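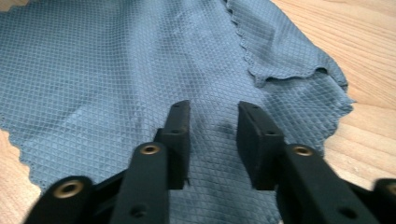
Latesholm Bath & Body – Shop Floor and Mail Order Team

The lavender soap is back, and so is the argument about it

Regulars will remember that we stopped selling the Padodik lavender bar last July, after the makers changed the recipe and it began to smell like the inside of a wardrobe. We had letters. One of them was two pages long and used the word "betrayal".

The old recipe has now been restored, and a first delivery of 2336 bars reached the stockroom on 4/5/21. Radomír Ďurica signed for it and has smelled of lavender ever since, through no choice of his own. The bars are the same size as before and still come in the paper wrapper that tears the wrong way. Please don't write to us about the wrapper. We have passed it on.

Half the team would like it known that they preferred the new version. They have been outvoted and will be given the oatmeal bar as compensation.

Other changes on the shelves: the Kopecký shaving cream now comes in a screw-top tub instead of the tube, so you can get at the last of it without scissors. The Cludine bath salts are down to two scents, rose and pine. Sea Breeze has gone for good – it sold 15 bags in a year, and we suspect most of those went to the same gentleman. If you are that gentleman, there is one bag behind the till with your name on it, or there would be if we knew your name.

A word on keeping soap, as we get asked every week. Stand it on something that drains, away from the shower spray, and let it dry between uses. A bar left sitting in a puddle will turn to jelly however much you paid for it. Spare bars do very well in the sock drawer.

Mail order customers can have 30 days to return anything unopened. Opened soap is yours to keep, as is half-used soap, which somebody did post back to us in March with a polite note.

Lavender bars are limited to six per order until the next delivery.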